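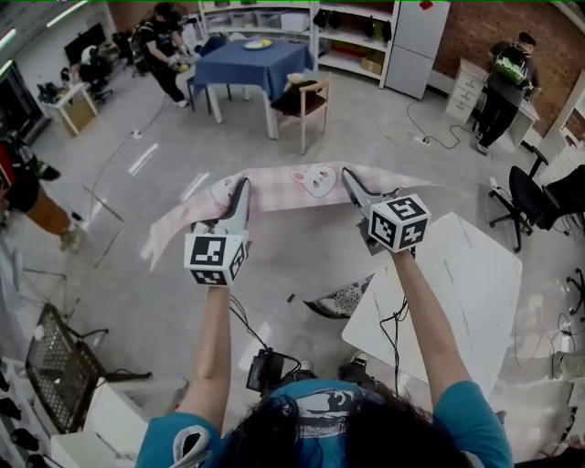
Photo: Mervin Wong / Tulstead Household Skills

HOUSEHOLD TEXTILES, session 5: towels
Notes from class, typed up 2025-11-24. Corrections to Ada Ferri please

Start of folding = getting an edge. Not the fold itself. Find one long edge, hold it at both ends, pull sideways till it runs straight. The pink check towel with the rabbit faces is at this point, one hand on the left part, the other farther right, cloth pulled out into a long band. One rabbit face shows near the middle, the second is partly folded near the left gripper. So not open yet. Let the rest drop before going on.

Checks and plaids: useful. Lines in the pattern run with the edge, so if they slant, the towel is twisted. Faint plaid harder to see, go by the hem.

Order (Yvette's, on the board)
1. Edge, pull straight
2. Let it hang, one shake
3. Down on the table, smooth from the middle out
4. Long sides together, corners first
5. Thirds. Halves if the shelf is deep
6. Picture side out, if it has one

Step 6 is where most of us lost marks last time. A printed face should end up in the center of the top panel, which means you plan for it at step 4. Try it once loosely, see were the face lands, undo, do it properly.

Table: a smooth top lets the cloth slide, good for smoothing, bad for rolling. Put a forearm on the far end. Clear a space wider than the towel first.

Small towels (hand, face): fold in the air, skip step 3. Bath size always on the table.

Storage. White bins on open shelves: folded edge faces out, stand them up like files, dont stack. Drawers same way. Maëlle asked about airing, answer is over a chair back overnight, never folded damp.

Practice for next time: 20 towels, mixed sizes, any pattern. Write down which step you had to redo. The Braltine sheet has a blank table for this, spare copies in the Tornside folder.

Reading: Boychuk, chapter on hems, skim only. Stain section comes after the break.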